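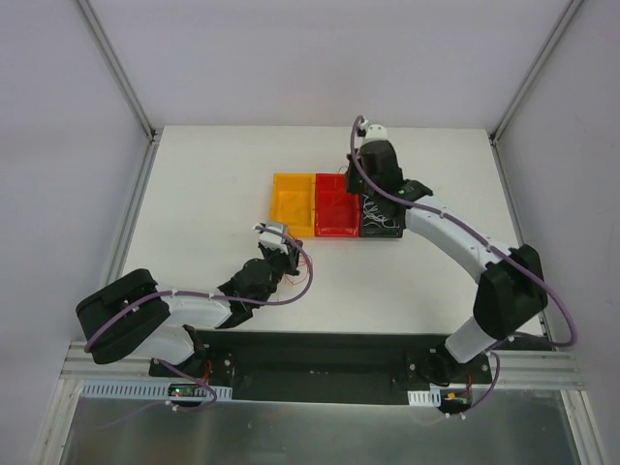
When is the health office at Tetthorpe School open?
The health office opens at 8.15 am and closes at 3.30 pm on school days. Outside those hours, ring the main office on extension 1131.

How do I send in medicine for my child?
An adult must hand it in at the health office, in the pharmacy packaging, with form 1206 filled in and signed. Medicine sent in a school bag will not be given.

Does form 1206 carry over from year to year?
No. Forms lapse at the end of the summer term. A new one is also needed if the dose changes.

When are hearing and vision checks done?
In October, for Reception and Year 5. Pupils who miss the day are seen at the Purves building later in the term - parents get a letter with the new time.

My child has had sickness or diarrhoea. When can they come back?
48 hours after the last episode.

Are inhalers kept in the classroom?
Yes, in the red pouch by the register. A spare, labelled with name and class, should be left with the health office.

Who can see my child's health record?
Health office staff and the head teacher. Requests for a copy must be made in writing.

Page last checked: February 2020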